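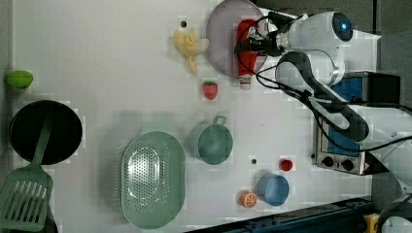 A robot arm over a table of kitchen things. The gripper is above a red squeeze bottle.

How Does a Robot Learn to Tidy a Kitchen?

By Bindu Nair

You probably know how to put a bowl away. Somebody showed you once, or you watched, and after a few tries you could do it without thinking. You can do it with a big bowl or a small one. You can do it in your own kitchen or at a friend's house.

A robot can't start that way. It has motors that move it and sensors that measure things, but it doesn't know what a bowl is or why anyone would want to pick one up. People have to teach it. One way to teach it is to give it examples – a lot of them.

What is an example?

In robot learning, an example is a record of one job being done from start to finish. The job might be "pick up the bottle" or "put the strawberry in the bowl." The record has two main parts.

The first part is what the robot could see. Cameras take pictures many times a second while the job is being done.

The second part is what the robot did. Every joint in the arm has a position, a little like the bend in your elbow. The computer writes down all of those positions, and whether the gripper was open or closed, over and over until the job is finished.

Put the two parts together and you have something like a recipe: when things looked like this, the arm moved like that.

Who moves the arm?

At the start, a person does. At the Narnon lab, the people who do this are called operators. An operator holds a controller, and when the operator's hand moves left, the robot arm moves left. When the operator squeezes a trigger, the gripper closes.

It is harder than it sounds. Tiina Honkanen has been an operator for two years, and she remembers her first morning.

"I dropped everything," she says. "You can't feel the thing you're holding. You have to look very carefully and go slowly."

New operators practice for 90 minutes before any of their work is saved. After that, they record in short sessions and take a break between them, so their hands and eyes don't get tired.

Why toy food?

Look at the table in the photo again. The banana, the lime, the strawberry, the tomato and the orange slice are all toys. Real fruit gets soft and brown, and it can get squashed. A toy strawberry is the same shape in August as it was in the spring.

The pan, the colander, the saucepan and the plate give the robot other shapes to learn. A plate is wide and flat. A pan has a handle. A spatula is long and thin, and it matters where you grab it. A squeeze bottle lying on its side needs a different grip from one that is standing up.

Why is everything spread out?

Suppose you always put the lime in the same spot. The robot might learn to reach for that spot, and never learn to look for the lime. Move the lime a little, and the robot would close its gripper on air.

So the operators change the table between examples. They move things, turn things around, and put some things on top of others. Things that have nothing to do with the job stay on the table too. The robot has to learn to leave the tomato alone when the job is about the bottle.

Gholamreza Shahbazi plans the table layouts. He keeps a set of cards, and each card tells the operator where to put things. He shuffles the cards every morning.

"If I choose for myself, I always put the pan on the left," he says. "The cards don't have a favorite side."

How many examples does it take?

That depends on the job. For one simple job, the lab tries to collect 200 good examples. For the kitchen table project, which has many jobs, the operators had saved 714 examples by 4/19/18. They were not finished.

What about mistakes?

Operators make mistakes. The gripper slips, or a bowl gets bumped. After each try, the operator marks it as good or not good. Later, a second person watches the recording and checks the mark.

Some mistakes are thrown out. Others are kept, especially the ones where the operator missed, backed up, and tried again. A robot will miss sometimes too, and it needs to know what to do next.

What happens to the examples?

They go into a computer program called a learning system. The program looks at the pictures from one example and guesses how the arm should move. Then it compares its guess with what the operator did. If the guess was wrong, the program changes itself a tiny bit and guesses again. It does this a huge number of times.

Then comes the test. The operator puts down the controller, the table is set up in a way the robot hasn't met before, and the program moves the arm by itself. If it does badly at one thing, such as picking up the spatula, the operators go back and record more examples of that.

Words to know

Gripper: the part at the end of a robot arm that holds things.
Joint: a place where a robot arm can bend or turn.
Operator: a person who controls a robot.
Sensor: a part that measures something, such as light or position.

Try it yourself

You need a partner, a spoon, a cup and a scarf. Your partner ties the scarf over their eyes and sits at a table. Set the spoon and the cup in front of them. Using only words, guide your partner's hand until the spoon is in the cup. Write down each instruction you give. Now move the cup and read out the same list. Where does the spoon end up?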